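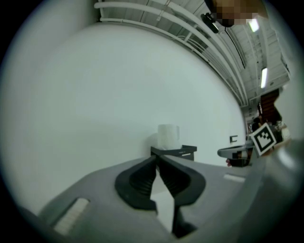
February, scene shop, a little after 4

Long afternoon in the shop, so I'm writing this up while I still remember which problem belonged to which wall. We're building the parlor for Cruzado, the two-act we open next month at the Prultley, and the parlor has to turn into a train station during intermission without anybody in the lobby hearing us do it. That last part is where all my trouble is!

The back wall is three flats hinged together, parlor wallpaper on one face and station tile on the other. Folding it is easy enough. Getting it to stand up straight again afterward is another story — the middle flat leans toward the audience, and when the parlor door slams (it slams a lot in Act One, bless the playwright) the whole run of it shivers. I put a second stage brace on the upstage side and moved the first one closer to the door frame, and the slam is much better. The shiver is still there if you look for it, and I always look for it.

Yao-tsung Shek came by on a break from the light hang and had a good thought, to hang the door in its own little freestanding frame and let the wallpaper flats just butt up against it. I like that a lot. It means one more piece to carry off in the changeover, but it's a light piece and two people can walk it. I'll mock it up out of scrap before I cut any of the good lumber.

Paint: the Grevex primer went on the station side fine and I'm happy with it. The Londex glaze for the tile grout is too shiny under the front light, so I'm going to knock it down with a flat topcoat on a sample board first. (Please don't touch the sample board by the sink, it's the only one with the mix written on the back.)

Changeover timing, walked through slowly with no costumes and the work lights on: over 12 minutes. Intermission is 15 and we need the stage clear for the actors before that, so we have to get quicker, but for a first try I was really pleased with everybody. Most of the time went to the sofa, which doesn't fit past the prop table unless you stand it on end.
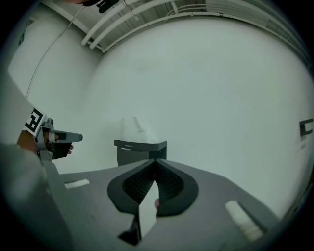

Can the prop table just move to the other side?

The stage left wing is free once the piano goes off at the top of Act One, so it can live there, as long as the teacups get a lip around the shelf.

Still to do: door frame mock-up, felt on the feet of the station bench, 4 more loose-pin hinges, and a word with the stage manager about who takes the lamp. Also need to sweep under the platform, where I dropped a whole box of screws and found most of them.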